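Sunday, January 19, 2020

Quick one before bed. Feet hurt. Went in at 8 to get the parts corner sorted before the new week, told myself I'd be out by lunch. Wasn't.

So the yellow shelves. They have been up since August and in all that time stuff has just been put wherever. Mestik parts mixed with Miettinen parts, half a shelf of things with no tags. Friday I needed one cover, ONE, and it took me most of the coffee break to find it. Enough.

Plan was, drums up top, covers below, anything that doesn't match an order goes in the tote and gets dealt with later. Wrote it on the back of a packing slip and lost the packing slip by 9:30.

Did the metal ones first as they're heavy and I wanted it over with. Then covers. I like the covers. Light, don't roll, sit flat if you put the lip all the same way. Spaced them out so you can get your fingers round each one without knocking the next. Small thing but it bugged me so much before.

The tote I put on the floor on some cardboard, the carpet there is a pain, bins drag on it and the stripes show everything. Cardboard box inside the tote, covers on top of that.
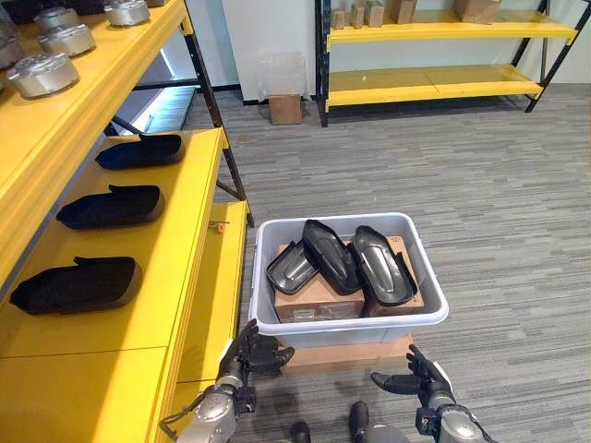

Miettinen ones should go by the door, came the message back when I wrote to the group that the shelf was getting done. By the door! We had them by the door last year, people walked into them. Typed a long answer, deleted it, sent a thumbs up. Will leave them where they are and see if anyone notices.

Then the count. System says 95 covers in total across the building. My sheet says something else. Went back over the sheet, found a line I'd entered twice, still off by 12. Pretty sure those are the ones that went to Brisbridge before Christmas and never got signed out, but I can't prove it till I talk to them tomorow. Left a note on the desk in capitals.

Ate lunch standing up. Cheese sandwich, the last of the pickles. Cold in there on weekends, heat doesn't come on. Should have worn the other sweater.

Afternoon was slower. Kept changing my mind about spacing. If they're close together you get more on a shelf, sure, but then you're back to the stack and the scraping, and the Plarnadham people send them back for any scratch at all. Last invoice from them was 2,854 and they held it for weeks over two scuffs you needed a lamp to see. So, wide spacing. Final. Pulled them all forward and started the row over from the back.

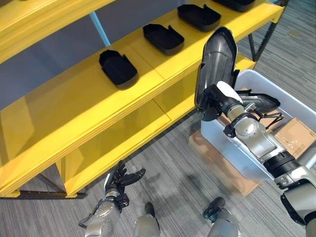 Still have to do tags. Bought a roll of the white ones, they don't stick to anything in that cold, so it'll be the tie-on kind, need to order. Also need: marker, another tote same size, flat cardboard (ask at receiving, they throw out tons). And somebody should look at the loose bits lying round the shelf edges, I picked up a handful and have no idea what they're from. In a jam jar now. Jar is on my desk.

Got home after 5. Already dark. Forgot to take the chicken out so it was eggs and toast. Called nobody, watched half a thing about bridges, fell asleep, woke up with the lamp on.

Feel okay about it though. Can walk up to that shelf now and put my hand on what I want. How long it stays like that, no clue, probly Wednesday.

Tomorrow: Brisbridge first thing, before they get busy. Then tags. Then the back shelves if there's time, which there won't be. Dentist bill too, it's under the fruit bowl. Bed.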